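Setting Up Your Transfer Tracker, Section 4: Adding a Player Who Is Between Clubs

Last updated 2022-09-03

OK, so you've got your squad list in and your league picked. Now for the bit I get the most email about: what do you do with a player who has left one club and hasn't signed for the next one yet? I built Haddad (the tracker, in case you skipped straight to this section) because I follow Wutdale Town and could never keep our summer rumors straight, so free agents got a lot of my attention!

You'll need the player's last club, the date the contract ended, and at least one source for where he might be going. A local newspaper is fine. Your cousin is also fine, but mark it as a rumor, please.

1. Open the Players tab and type the last name into the search box. The database has 3,904 players in it, so wait for the list to settle before you click anything.

2. Click the player's name, then Edit Status. Change "Under contract" to "Released" and put in the end date.

3. Leave the New Club box blank. I know it's tempting to fill in the club everybody is talking about, but the tracker treats anything in that box as a done deal and moves him into their squad.

4. Scroll down to Interested Clubs and add them one at a time. You can have up to 20 for one player, though if you get anywhere near that I'd love to know who he is.

5. For each club, pick Rumor, Talks or Medical. Paste the link to your source in the field underneath.

6. Hit Save, then go back to the Players tab. His name should now show up in italics.

Note: If the name isn't in italics, the end date is probably still in the future. Players who agree to leave early have two dates, and the tracker uses the later one unless you tick Mutual Termination.

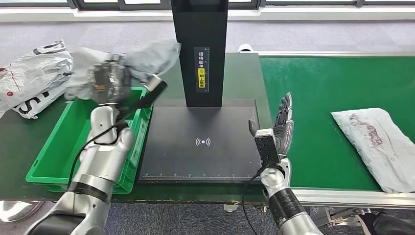

Gray package held over the green crate, with white mailer bags behind.

Now let's do the position and caps, which people tend to leave for later and then forget.

7. Under Profile, choose a main position and one backup. A defensive midfielder who fills in at center back should have Midfield first, even if he spent all of last March in the back line.

8. Enter international caps by hand. The import doesn't bring them over, sorry. Friendlies count, youth games go in the separate box below.

9. Add career minutes if you have them. My test player for this guide, a Hundel Rovers reserve, has 2,567, and I typed it with the comma and it worked fine.

Caution: Don't use Merge Duplicates on a released player. It keeps the older record and throws away the newer one, and there's no undo. If you've ended up with two copies of the same guy, delete the one with no sources attached.

Caution: The notes field stops at 300 characters and it won't warn you. Anything past that is gone when you save (I lost a lovely paragraph about a left back at Dallamden this way).

When he finally signs, open Edit Status again, fill in New Club and click Confirm Move. The other interested clubs drop into his history, where you can still look them up. Loans work a little differently and they're in Section 5.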